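O filtro de atraso no Sendetti

Faz duas semanas que eu trabalho na parte do software que liga a câmera do punho ao planejador. O problema era simples de dizer: a imagem chegava tarde, e o braço se movia com uma informação já velha. 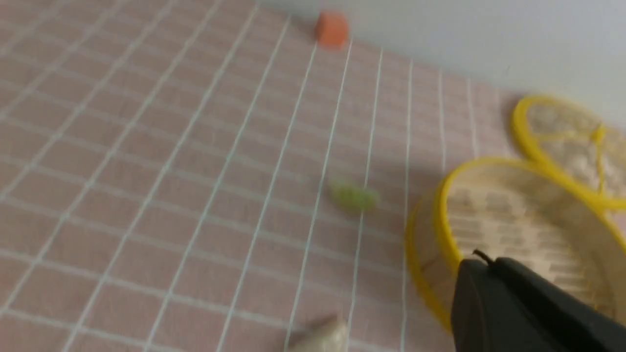

Por Kamran Sandhu | 2 de agosto de 2020

Medi o atraso e encontrei aproximadamente 91 milissegundos entre a captura e o comando. Com o braço lento não se nota muito. Com movimento rápido, a borda do cesto aparece em um lugar e o planejador acredita em outro. Por isso agora guardo as últimas 300 posições das juntas, e cada imagem procura a posição do seu próprio instante.

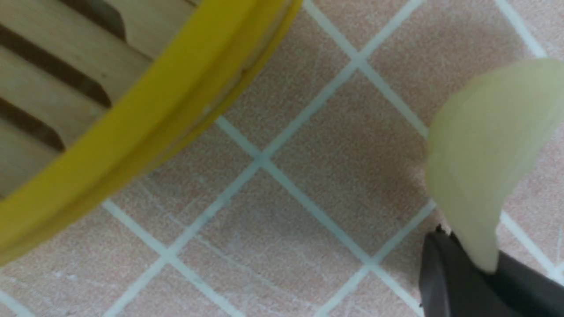 A peça verde entre os dedos da garra, com o cesto de borda amarela à esquerda.

O segundo assunto é a calibração entre a câmera de cima e a do punho. A última era de janeiro e eu confiei nela demais.

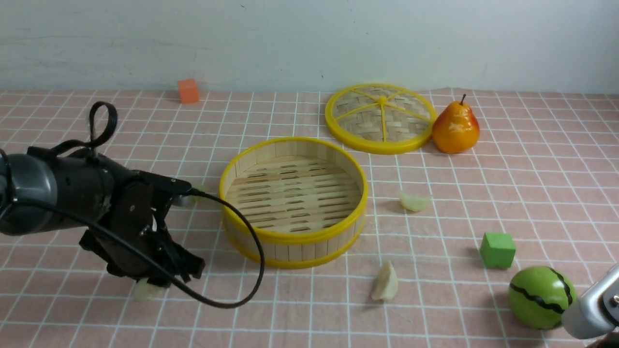 Refiz tudo com o Skeleck e o erro ficou em 2 milímetros, o que me parece aceitável. Ainda me falta escrever os testes.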